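# The Screw Drawer

The hardware store on the harbor road in Saltholm still sells screws one at a time. They are kept in a wall of shallow drawers behind the counter, and each drawer has a sample wired to the front so that customers can point. The store is called Nechyporuk, after the family that opened it, and the drawers came with the building. Some of them are labeled in fractions of an inch and some in millimeters, and a few have labels that have been painted over so many times that the sample is the only guide.

On a weekday morning most of the people who come in have a screw in their hand, or a photo of one on their phone, or a part with a hole in it. They want one more of the same. The answer takes longer than it used to. A screw has a length, a width, a thread, a head and a drive, and all five have to match. With furniture and door hardware, the staff can usually tell by eye. With anything that plugs into a wall, they get out the gauge.

## A small part with a long past

Screws were slow to become cheap. For a long time they were filed by hand, and no two were quite the same. A clockmaker or gunsmith who took apart an old piece laid the screws out in order, since each one fit only the hole it came from. Machine cutting in the eighteenth and nineteenth centuries changed that, and once threads were set to shared standards a screw made in one town could be used in another.

The slot across the head came first and lasted longest. It is easy to cut and easy to clean, and a slotted screw that has been painted over can be dug out with a knife. It is also easy to slip out of. The cross-shaped drive, which spread through American factories in the 1930s, keeps the driver centered, and that made it a good match for power tools on a production line. Square, hex and star shapes followed. The star grips best of the lot and wears slowly, and it now turns up on decks, bicycles and car parts.

Most homes have a screwdriver for the first two. Fewer have one for the rest. That gap has mattered more as the things in the house have changed, and it is behind a good share of the sales at the counter in Saltholm, where a set of small star drivers sells better than any hammer.

## Opening the case

The repair bench in Killholm, 16 miles inland, is in the back half of what used to be a shoe store. It takes in lamps, toasters, radios, fans and vacuum cleaners. The first job with any of them is getting inside, and the bench keeps a notebook on how each model comes apart.

The notebook is plain reading. One entry for a stand fan says to look under the rubber feet. Another, for a coffee grinder, says there are 3 screws on the bottom and a fourth beneath the rating label, and that the label will tear unless it is warmed with a hair dryer. A page on cordless phones says only "clips, start at the antenna end." Several pages end with the word "glued," underlined, and those items mostly go back to their owners as they came.

Glue has its reasons. It seals out water, it adds no weight, and it goes on faster than a row of screws can be driven. Plastic clips cost close to nothing, because they are molded as part of the case. A screw has to be bought, stored, fed to a driver and tightened to the right point. A product manager looking for a few cents per unit will find them there. 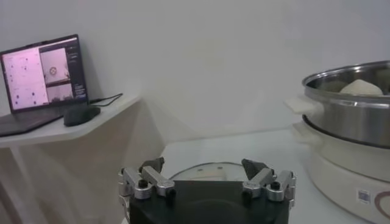 *Black screw heads against silver metal. Photograph: Nechyporuk.*

What gets lost is the second life of the thing. A toaster with a broken lever needs a spring and ten minutes, if the lever can be reached. A vacuum cleaner with a split cord needs a new cord. These are old, well-understood repairs, and the parts can be had. The case is what decides whether anyone bothers.

## A maker that went back

Tuvisix, which makes desk lamps and small heaters, spent some years on clips. Its first lamp base was held together with 4 screws. The version that replaced it snapped shut, and in returns from the first winter a large number of bases had cracked along the seam. Owners had tried to get in to change a switch, and the clips had broken off.

The company went back to screws for the next model and put them on the outside, in plain view on the underside of the base. It chose one size for the whole lamp. The old design had used 6 different screws, counting the ones in the arm, and anyone who mixed them up on the kitchen table could drive a long one straight into the wiring. With a single size that mistake is gone, and so is a step in the factory, where the bins no longer have to be kept apart.

The lamp costs slightly more than it did. Sales have held steady. Requests for spare switches have gone up, and the company sells those by mail in a small envelope with a paper sheet that shows where to start.

Designers who like this approach point out that it affects how a product looks. A hidden screw lets the surface run clean from edge to edge. A visible one has to be placed with care, lined up with its neighbors, and finished so it does not rust. Some makers treat it as trim and use a dark screw on a pale part or the other way around. Others sink it just below the surface, where the shadow hides most of it.

## What to keep at home

The staff in Saltholm give the same advice to people who are setting up a first toolbox. Buy two good cross-head drivers in different sizes before buying a large cheap set. Add a handle that takes small bits, with star bits included. Press down harder than seems necessary when starting a tight screw, and turn slowly – most ruined heads are ruined in the first quarter turn.

A head that is already worn can often be saved. A wide rubber band laid between the driver and the screw will sometimes give enough grip. A drop of penetrating oil left overnight helps with rust. In wood, a screw that spins without holding can be taken out and the hole packed with a matchstick and a little wood glue, then left to dry before the screw goes back in.

For taking things apart, an egg carton does the job of a parts tray. Each cup holds the screws from one step, and the cups are filled from left to right. Going back, the work runs from right to left. The bench in Killholm uses a muffin tin for the same purpose, with numbers painted in the cups.

Screws left over from things that could not be fixed are worth saving as well. Nechyporuk takes them in coffee cans and sorts them in the slow part of the winter. The odd ones go in a drawer at the bottom of the wall, next to the radiator, and customers are welcome to sit on the step stool and look through it for as long as they like.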